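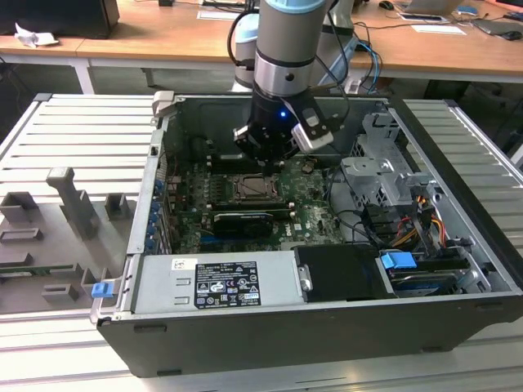

Stedstead Repair Workshop: your questions about robots

Can a robot mend my computer yet?
Parts of it, on a good day. Opening up a tower and working among the cables is still mostly a job for people with patience and small hands.

What is so hard about it?
Cables, mainly. They flop, and they never lie the same way twice. A robot that has placed the same part 500 times can be undone by one stray wire.
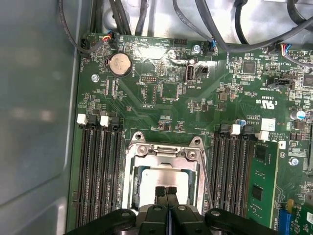
Gripper over the processor socket, with one memory module fitted on the right.

Surely memory is easy?
Line it up, press, wait for the click. Press too softly and it isn't in; too hard and you're buying a new board. We managed 258 clean fits in February and would rather not discuss the others.

Is it faster than a person?
No. It doesn't stop for tea, though, so the gap closes by mid-afternoon.

Will it do my washing-up?
Ask again in a few years. Shirts are worse – we've seen one folded, very slowly, into something like a parcel.

Should I wait before buying one for the house?
Yes. Buy a good screwdriver.

Do you charge less if a robot does the work?
Same price. Someone has to stand next to it.

Last updated March 25, 2026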